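Home | Products | Software | Reviews | Contact

Hivivex Motion Planner: equipment page
2 min read
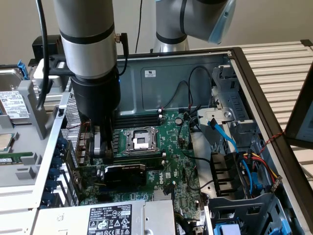 Hivivex sells its planner as ready for PC teardown and rebuild on day one. We stock it, and we would put it differently. The path planning is good. It keeps two arms out of each other's way, and replanning inside a tight chassis takes under a second on our bench machine. The perception module is another matter. Shiny metal still throws off its depth estimates, and the "automatic" part library needed 100 labeled views per component before we trusted it near a memory slot.

The brochure says setup takes 7 hours. Humaira Bukhari in our Drallville shop needed 10 days, most of it on force limits. Release notes from March promise a fix for cable detection. We haven't seen it work yet.

License: per arm, yearly. Runs on Sung controllers. The Rulent driver is still beta, so ask before you order.

Print this page | E-mail this page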